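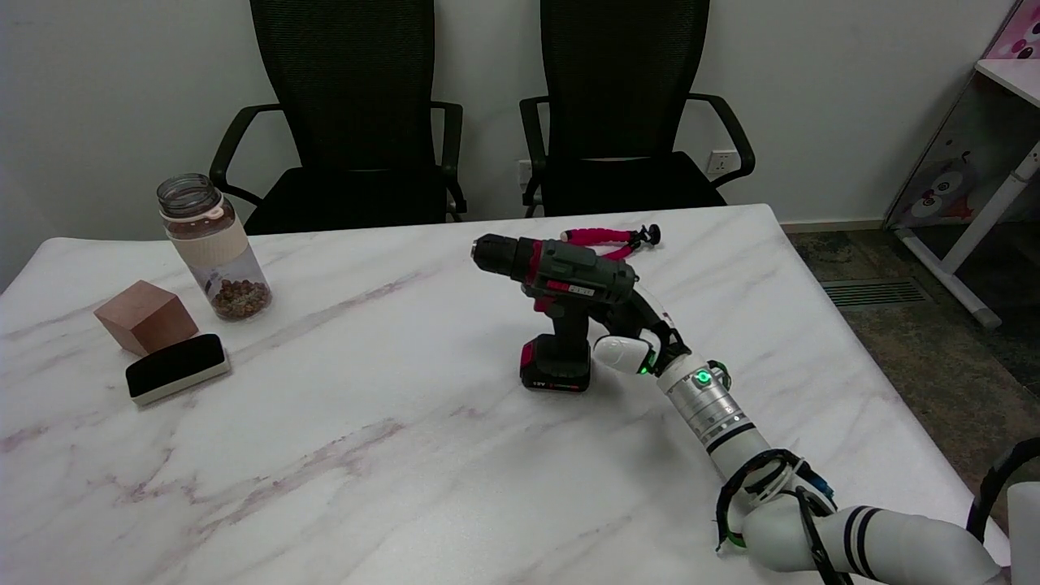 Cordless drill on the marble table, chuck to the left.

March, 4 pm

Drill afternoon! I've wanted to get to this since we moved the bench work into the Derkwood room, and I'm putting it down while it's fresh.

The marble table is a joy for this sort of thing. White with that faint pinkish vein in it, and every bit of swarf shows up, so cleaning is quick. I pushed both mesh chairs up against the far side to get them out of the way. Reminder to self: the socket by the right-hand chair is the handy one for the charger.

What I wanted to know was how the drill behaves on the Paewai offcuts compared with the old pine. Ran the same bit through both, over on the sacrificial board (NOT on the marble, Bohumila, I promise). The Paewai stuff is lovely. Clean entry, hardly any tear-out on the back, and the shavings come off in long curls instead of crumbs. Pine was its usual fuzzy self. I got 28 holes in the Paewai before I felt like touching up the bit, then went on a bit longer out of pure greed.

Keyless chuck: tightened by hand, checked again after the first few holes, no slip. Tianyou showed me his habit of giving it a last little twist with the drill pointing down so the bit seats itself. I was doubtful but I'm a convert.

Battery: one charge did the whole session. Log sheet total now stands at 194 holes on this pack. Tianyou wants to swap at 300 and look at the run time again, fine by me.

It stands up nicely on the battery, too - I kept parking it upright between holes and it never once wobbled. The old one used to lie on its side and roll toward the edge. So much nicer to work with.

Still to do:
- four more boards from the Wamar stack, the darker ones
- try the brad point bit, should be even cleaner on exit
- ask Bohumila where the depth collar went, it isn't in the Vurnum box
- wipe the table properly, especially along the back edge by the chairs

Bohumila asked if we could countersink the same pieces afterwards. Yes please! Leave them stacked by the door, pencil marks facing up, and I'll start on those first thing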